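Farano Sortierwanne, zweigeteilt, Metall, grau

Artikelnummer: 1779-5
Hersteller: Farano
Serie: Haugen
Lieferzustand: montiert, ohne Deckel

Die Sortierwanne der Serie Haugen ist für die Ablage gemischter Kleinteile auf Tischen und Werkbänken vorgesehen. Eine schräge Trennwand teilt den Innenraum in ein hinteres und ein breiteres vorderes Fach. Die Wände sind grau, der Boden des vorderen Fachs ist metallisch blank. Zwei runde Bohrungen im Boden dienen der Verschraubung mit der Unterlage. Die Wanne kann auch lose aufgestellt werden.

Das vordere Fach nimmt Gegenstände unterschiedlicher Form auf, etwa Klebebandabroller, Flachpinsel, Brillen oder Schachteln. Die niedrige Vorderwand erleichtert das Greifen von vorn. Das hintere Fach kann als Reserve oder für bereits geprüfte Teile genutzt werden.

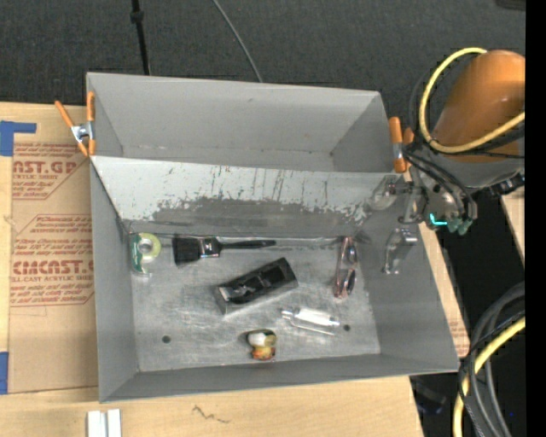
Bei häufigem Gebrauch ist an der Trennwand mit Lackabrieb zu rechnen, vor allem im unteren Bereich. Kratzer auf dem Boden sind materialbedingt und kein Reklamationsgrund. Schadhafte Lackstellen können mit dem Ausbesserungslack Zovura nachbehandelt werden (Gebinde 200 ml, gesondert zu bestellen). Vor dem Auftrag anschleifen und entfetten.

Technische Angaben
Höhe der Rückwand: 200 mm
Breite außen: 323 mm
Bohrungen: für Schrauben M5
Einsatz: nur in trockenen Innenräumen

Reinigung
Mit feuchtem Tuch und neutralem Reiniger abwischen, anschließend trocknen. Keine Stahlwolle, keine chlorhaltigen Mittel. Klebebandreste mit einem Kunststoffschaber lösen.

Zubehör
Schraubensatz M5
Antirutschmatte Rarkport
Ausbesserungslack Zovura, grau

Hinweise zur Bestellung
Der Inhalt der Fächer gehört nicht zum Lieferumfang. Trennwände sind fest verbaut und nicht als Ersatzteil erhältlich. Sonderbohrungen auf Anfrage, Lieferzeit dann abweichend. Bestellungen bis Mittwoch, 29. Dezember, werden noch zum bisherigen Listenpreis berechnet.

Technische Rückfragen: Binta Akande, Produktbetreuung Haugen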